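Bracelet sizing on the Rusivon 34 – am I crazy or is this thing a half link off?

WatchBench Forums > Straps, Bracelets and Clasps

fourthlug
Got the Rusivon in November and have been fighting the bracelet ever since. With one link out it slides down to my knuckles when I reach for anything. With two links out I get a nice red waffle on my wrist by lunch. The clasp has no micro-adjust that I can find. Before I send it to the store and wait until I'm a grandfather, what have people here done?
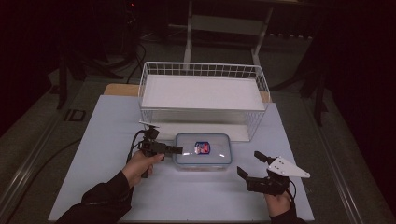 Zuleica Lins
Take one link from each side of the clasp, then put one back on the six o'clock side. Half the people who say their bracelet doesn't fit have a clasp sitting off center, so it feels loose on one side and tight on the other. Moving it over fixed mine without buying anything, a rare event in this hobby.

fourthlug
I did try moving one over. Better, but it still digs in when it's warm out. Is there a half link for this model?

pinpusher_dan
There is, sort of. Rusivon sells one, but it's brushed on top and yours is polished in the middle, so it'll look like you borrowed it from a different watch. The Wudavis half link fits the same width and comes in both finishes. Pins are the plain push kind. Use the old pins if they aren't bent.

greaseandgears
Please do not put Wudavis parts on a watch you like. I had one of their end links and it rattled like a drawer of forks.

pinpusher_dan
End links and half links are different animals. An end link has to match the case. A half link only has to match its neighbor.

greaseandgears
And yet mine rattled.

pinpusher_dan
Your end link rattled.

mooncalf1776
While you two work that out: OP, are you measuring your wrist in the morning? Mine changes enough between coffee and dinner that I gave up on getting it perfect. I size for late afternoon and accept that I'll look like I'm wearing my dad's watch at breakfast.

fourthlug
I've been sizing it at night, after dinner, usually a salty one. So that may be part of it.

mooncalf1776
That would make it loose in the morning, yes. Now explain the waffle.

fourthlug
The waffle is from when I got mad and took out the second link.

Tobias_R
I'm going to be that guy. Put it on leather. A 34 on a steel bracelet always looks a little like jewelry to me, and on a plain brown strap it looks like a watch. Fovora makes a decent one and you can poke an extra hole in it with an awl. Problem solved in 5 minutes.

Zuleica Lins
He asked how to make the bracelet fit, Tobias.

Tobias_R
And I told him how to stop caring.

greaseandgears
Leather in summer is a wet sock. Bracelet or rubber.

lowbeat_lou
Has anyone looked at the clasp from the inside? On the older Rusivon clasps there are two tiny holes on the edge that look like decoration. They're spring bar positions. Push the bar in with a toothpick or a proper tool, slide it to the next hole, let it click. I wore mine for two years before somebody showed me, and I was very loud about the lack of adjustment the whole time.

fourthlug
Hang on, going to look.

fourthlug
There are holes.

lowbeat_lou
Welcome to the club. We meet never.

pinpusher_dan
Wear safety glasses or do it inside a clear plastic bag. Those spring bars leave at great speed and they don't write home. I have one somewhere in my living room that predates the couch.

fourthlug
Moved it over one hole with the one link out. Fits so far. I'll wear it for a week before I say anything rash. Do I need to worry about the bar coming loose?

lowbeat_lou
Tug on it over a bed. If both tips are seated it won't budge. If it clicks only once when you let go, one side isn't in.

greaseandgears
Replace the bar while you're in there. A Tran assortment has 500 of them and costs less than lunch. You will use four. The rest you will leave to your children.

Tobias_R
Still think leather.

Zuleica Lins
We know, Tobias.

fourthlug
Update, a week in: second hole, one link out, sized in the afternoon. No waffle. It does still slide a bit when I'm carrying groceries, but so do I. I ordered the Wudavis half link anyway, polished, and will report on the rattle.

greaseandgears
It'll rattle.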